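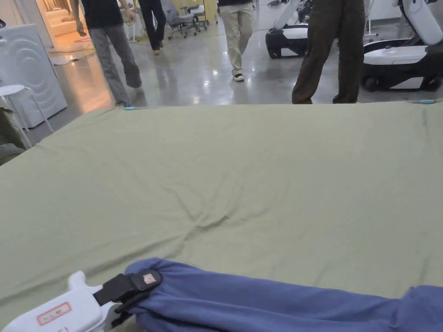

4. Setting up the Ulley garment steamer

4.1 Before first use

1. Unpack. Check for base, hose, steam head, measuring cup. Anything missing, contact Tremthorpe before plugging in.
2. Peel the film off the base plate. All of it, underside too.
3. Stand the base on a flat floor. Not carpet.
4. Push the hose into the socket until it clicks. Tug once. If it comes out, it wasn't in.

CAUTION: Never connect or remove the hose with the power on.

4.2 Filling

1. Unplug.
2. Lift tank straight up, turn over, unscrew cap.
3. Fill to the MAX line. Plain tap water is fine. No scent, no starch, no vinegar (vinegar is for descaling only, see 4.5).
4. Cap on tight, tank back in. A few bubbles are normal.

Note: first fill only - add one extra 100 ml cup straight into the base well. Primes the pump. Skip this and you'll get spitting.

4.3 Choosing a surface

Hanging is best for dresses and shirts. For T-shirts and bedding you can work flat, on a table with a cloth over it. Clip the cloth down, or it walks. Cotton cloth, no plastic underneath, nothing you'd mind getting damp.
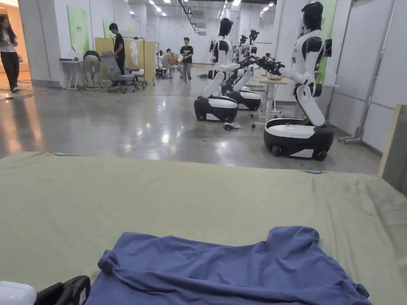 Lay the garment out and smooth it by hand first. Steam relaxes creases, it doesnt pull them out. Keep the head moving, work from the collar down, and leave two finger widths between head and fabric on anything printed.

CAUTION: Steam burns. Keep your free hand away from the head and never steam clothes while someone is wearing them.

4.4 Heat-up

1. Plug in, press POWER. Light flashes.
2. Wait for steady light. Roughly 2 minutes.
3. Point head at the floor, hold trigger untill the drips stop.
4. Start on an inside seam. Check for marks.

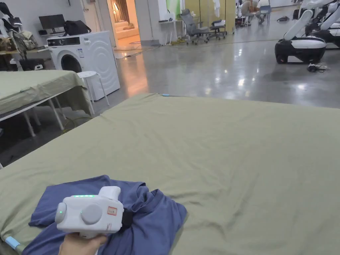

Crumpled T-shirt on a covered table, cloth clipped at the corner.

4.5 Descaling

Counter is under the flap at the back. Due when it reads 3,605 - the light goes amber at the same time. Hard water areas, do it sooner. Hirnalstead and Chornovol models have no counter, go by the light.

1. Unplug, let it cool fully.
2. Half vinegar, half water, up to the MAX line.
3. Run until empty. Window open.
4. Rinse with plain water, run again.
5. Hold RESET until it beeps.

Still amber? See section 6, Faults.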